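Forum index > Kitchens, Heating and Interiors > Lighting
Thread: Flicker at low dim on 24 V tape, PWM frequency or driver?

halfround_file
25 Apr 2019
Posting in lighting because the electrical board sent me over here.

Setup: undercabinet run in a long work room, 24 V constant voltage tape, 3000 K, two parallel runs off one Plerkex driver. Wall control is a trailing edge dimmer feeding the driver. At full output the light is clean. Below 40 percent on the slider I get visible banding on a phone, and two people have complained of eye strain at that level. Above 40 percent, no complaints and no banding.

What I have checked so far:
Line voltage at the driver is steady under load.
Load on the driver is 87 percent of its rating with both runs at full.
Swapping the dimmer for a second one of the same model changed nothing.
Disconnecting one run makes the banding slightly worse. I did not expect that.

The driver data sheet says "flicker free" and gives no PWM frequency. I wrote to the seller and got the same data sheet back.

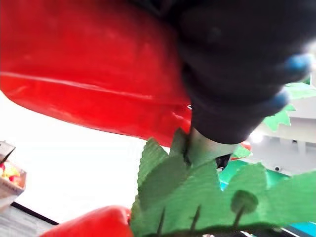 My working theory is that the driver converts the chopped input into PWM at a low frequency on the output side, and that the eye strain comes from modulation depth at low duty cycle. The other theory is that the dimmer does not see enough load at low settings and misfires. Those have different fixes and I would like to buy only one thing.

Gisela Yáñez
Re: Flicker at low dim on 24 V tape

The result with one run disconnected points at the dimmer. If output PWM were the whole story, removing half the tape would leave the modulation where it was. Instead it got worse, and that fits a minimum load problem on the input side.

Check the minimum load on the dimmer, then look at what the driver draws at your 40 percent setting. A driver with a capacitive front end does not look like a lamp to a trailing edge dimmer. The rated wattage on the label tells you very little about how it behaves at the bottom of the range.

Cheap test: put an incandescent lamp in parallel with the driver, on the dimmed line. If the banding changes, it is the dimmer.

ohm_on_the_range
Re: Flicker at low dim on 24 V tape

Disagree in part. Phone banding is a rolling shutter artifact and will show on nearly any PWM output. It tells you PWM is present. It does not tell you the frequency unless you know the line readout time of the sensor, and you don't.

Also, "slightly worse" by eye is not a measurement. Exposure on the phone shifts when half the light goes away. A shorter or longer shutter changes how deep the bands look. I would not rule out the output stage on that basis.

Get a photodiode and a resistor and look at it on a scope. Ten minutes of work.

halfround_file
Re: Flicker at low dim on 24 V tape

Fair point on exposure. I had the phone on auto. Will repeat with the shutter locked.

I have a scope but no photodiode. Would a small solar cell off a garden light do?

ohm_on_the_range
Re: Flicker at low dim on 24 V tape

A solar cell works if you load it down with a low value resistor. Unloaded, the junction capacitance smears everything and you will think you have smooth DC. Start at 100 ohms and accept a small signal. 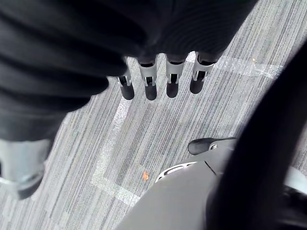

Black ribbed covering, pale grey finger joints, rounded black tips.

Use DC coupling on the scope or you lose the information about depth. Cover the cell, note the zero line, then uncover it. Modulation percent is (max minus min) over (max plus min). Keep every other light in the room off, including the ceiling.

Peter Hrnčiar
Re: Flicker at low dim on 24 V tape

I have fitted plenty of the older Plerkex units and would not put one behind a wall dimmer again. The phase-cut input on those is an afterthought. It senses the chopped waveform, guesses a level, and the guess hunts between two values at the low end. On a scope you see it as a slow wobble on top of the PWM, and the slow wobble is the part people complain about.

My standard fix is to leave line voltage alone. Feed the driver full mains all the time, then dim on the 24 V side with a separate controller. I use the Mastness one. It has a low voltage wall plate, and the PWM frequency is printed on the label where it should be.

Gisela Yáñez
Re: Flicker at low dim on 24 V tape

That fixes it, but it means new cable to the wall box. Low voltage control wiring can't share the box with the mains unless the box is divided, and the original poster may not want to open the wall.

It also skips the diagnosis. If it is minimum load, a bypass at the driver costs a fraction of a controller and goes in without touching the finish.

Peter Hrnčiar
Re: Flicker at low dim on 24 V tape

A bypass is a resistor that gets warm above a cabinet. I don't like leaving those behind.

Gisela Yáñez
Re: Flicker at low dim on 24 V tape

A listed bypass used within its rating and mounted with clearance is fine. We won't agree on this one. Last September you said the same about the Pesell units, and those have been in my own kitchen the whole time.

halfround_file
Re: Flicker at low dim on 24 V tape

Results.

Solar cell, 100 ohm load, DC coupled, all other lights off. Phone shots repeated with the shutter locked.

1. Locked shutter, one run against two. The bands have the same depth in both cases. ohm_on_the_range was right, my first observation was an exposure artifact. Please disregard it.

2. Scope, slider at full. Flat trace with a little ripple at twice line frequency. Nothing I would call flicker. 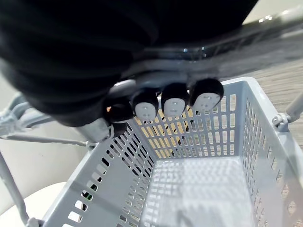 3. Scope, slider below 40 percent. Clean PWM, full depth, and the pulse width is not stable. It jumps between two widths at an irregular rate, slow enough to follow on the screen. Matches what Peter described.

4. Incandescent lamp in parallel. The jumping stops with the lamp connected. The PWM stays exactly as it was.

So there are two things going on. The dimmer or the driver input hunts at low load, and the output is full depth PWM regardless.

Gisela Yáñez
Re: Flicker at low dim on 24 V tape

Result 4 is clear. The added load steadies the input, so a bypass will remove the hunting. I withdraw the argument from the disconnected run, as the observation behind it is gone, but the conclusion stands on the lamp test.

ohm_on_the_range
Re: Flicker at low dim on 24 V tape

It will remove the hunting and leave full depth PWM. What is the frequency? You have it on the screen.

halfround_file
Re: Flicker at low dim on 24 V tape

Same as the ripple, twice line frequency. 120 Hz.

ohm_on_the_range
Re: Flicker at low dim on 24 V tape

Then a bypass is half a repair. Full depth at 120 Hz and low duty cycle is poor light for close work. Most people won't see it looking straight at the tape. They will see it as a trail of separate images when something shiny moves, and some will get the eye strain you mentioned. The driver has to go or be run at full output all the time.

Peter Hrnčiar
Re: Flicker at low dim on 24 V tape

Run at full, dim on the 24 V side. Same answer as before. You showed a flat trace at full, so the driver itself is usable. Check that the controller's current rating covers both runs together, and keep the cable from controller to tape short.

yuen_retrofit
Re: Flicker at low dim on 24 V tape

Third option if you don't want to run cable. Yuen makes a wireless receiver for the 24 V side with a battery wall plate that sticks over a blanked box. The blank plate has to stay accessible, and the conductors inside get joined through so the driver has constant mains. I have 3 of them in service. The pairing procedure is tedious and the manual has two steps in the wrong order, but they hold their settings through a power cut.

Downside: the lowest level is higher than on a wired controller. If you want it very dim at night, look elsewhere.

halfround_file
Re: Flicker at low dim on 24 V tape

Night level doesn't matter, it is a work room. What does the receiver output run at?

yuen_retrofit
Re: Flicker at low dim on 24 V tape

I never measured it and the box doesn't say. The light looks steady and my phone shows no bands, for what that is worth in this thread.

ohm_on_the_range
Re: Flicker at low dim on 24 V tape

Not much. Buy one, put the solar cell on it, and post the trace before you close up the wall box. Try a lower resistor value as well if the edges look rounded, or you will be measuring the cell again.

halfround_file
Re: Flicker at low dim on 24 V tape

Ordered one. The slider stays at full until it gets here. I will post both traces with the resistor values.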